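FOR IMMEDIATE RELEASE

Tuvville Toy Library Introduces Three-Box Sorting Stations for Returned Play Sets

TUVVILLE – The Tuvville Toy Library announced today that it will introduce color-coded sorting stations for mixed play sets beginning in January. The stations, developed with the local design workshop Drotari, are intended to shorten the time between the return of a set and its next loan, and to give families a simple way of putting toys in order at home.

The library lends 3,253 individual toys and play items to households, day care centers and after-school programs. Many of them travel in mixed sets, in which balls, plush animals, building pieces and cloths share one container. Over the past year the library received 852 such sets back from borrowers. Every one of them must be emptied, checked against its contents list and packed again before it can return to the shelves.

"A mixed set is the most popular thing we lend and the slowest thing we put away," said Yolanda Cuervo, director of the Tuvville Toy Library. "Our staff have asked for a better method for a long time. We are pleased to be able to offer one that is easy to learn and that does not take up a whole room."

Each station is arranged on a table covered in green cloth. The returned toys are placed together in a shallow container, and three boxes in yellow, blue and pink stand in a row beside it. The boxes are open to the hand through a round hole, so that a ball or a small plush toy can be dropped in without lifting a lid.

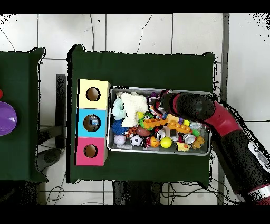 Under the new procedure, the yellow box receives items that are ready to be lent again. The blue box receives items that need cleaning, and the pink box is kept for anything that needs repair or does not belong to the set. Larger pieces, such as blankets and full-size plush animals, are set aside on the table and handled last.

The library tested the procedure over a period of 17 weeks at its Holst Street branch. Staff there reported that new colleagues were able to work on their own after one short introduction. They also asked for several changes, and these have been included in the final version. The table covering was changed from a smooth surface to cloth, so that balls do not roll as easily, and the boxes are now placed directly against each other.

"In the first version we had five boxes, and people stopped to think before every toy," said Ronja Fjeld, who led the design work at Drotari. "With three, the decision is quick. The round openings came out of the same discussions. We wanted the boxes to be usable with one hand while the other is already reaching for the next item."
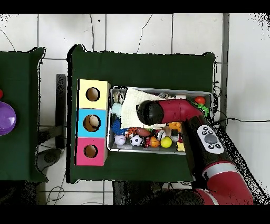

Sorting station with yellow, blue and pink boxes beside a tray of balls and soft toys.

The stations will be used first for the library's sports and soft toy sets, followed by sets for early counting and pretend shopping. Sets with many very small parts, including marble runs and jigsaw puzzles, are not part of the program and will continue to be checked by hand at the service desk.

Particular attention has been given to objects that come back with a set although they were never lent with it. Empty packaging, household containers and single toys from a family's own collection are found regularly during checks. Toys that do not belong to the library will be kept for four weeks at the branch where they were returned – borrowers may ask for them at the desk during opening hours. Packaging will be recycled where possible.

"Parents are sometimes embarrassed when something from the kitchen turns up among the toys," said Rosângela Godoy, head of lending services. "There is no need to be. We ask only that glass items be taken out before a set is returned, for the safety of the children and of our staff."

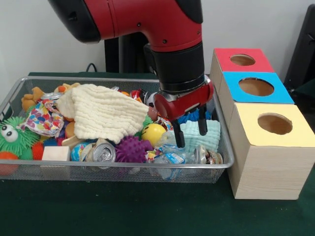 Mixed contents awaiting sorting, with balls, plush toys, wooden blocks, a can and a small glass jar.

Families who wish to use the same method at home may request a free instruction sheet at any branch. The sheet explains how to prepare three boxes from ordinary cardboard and suggests a short sorting routine for children from the age of four. It was written by Yesenia Guzmán, early learning adviser to the library, and is available in English and Spanish.

Day care centers and schools that borrow on a group card may also reserve a complete station for up to two weeks. Reservations are handled by the lending desk and are subject to availability. The 702 current holders of group cards will receive a letter with further details.

Funding for the tables and boxes has been provided by the Foranel Fund for Family Learning. Borrowing terms, loan periods and fees remain unchanged.

About the Tuvville Toy Library
The Tuvville Toy Library lends toys, games and play materials to residents and organizations in Tuvville and nearby communities. Membership is open to all households.

Media contact
Retno Wuisan, Communications Office
Tuvville Toy Library, Holst Street Branch

###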